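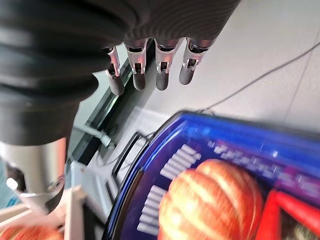 Trellgate, May 22, 2018

Demonstration recording: frequently asked questions

What does the wrist camera record?
The fingers and whatever they are approaching. A printed box, such as the blue one with the pumpkin, is a normal target.

Are blurred images deleted?
No. Motion blur is kept if the fingertips can be made out. Print on the target does not need to be legible.

Do cables have to be cleared from the work surface?
Only if they cross the path of the hand.

How many examples does one task need?
400 per object. Of these, 43 are held back for testing and never used in training.

Can a failed grasp be submitted?
Yes. Mark it "failed" before saving. Do not trim it.

How long can one recording run?
Up to 820 images. Longer recordings are split on upload.

Who assigns object codes?
Mareike Thiele, Plallonon data desk. Codes have 11 characters.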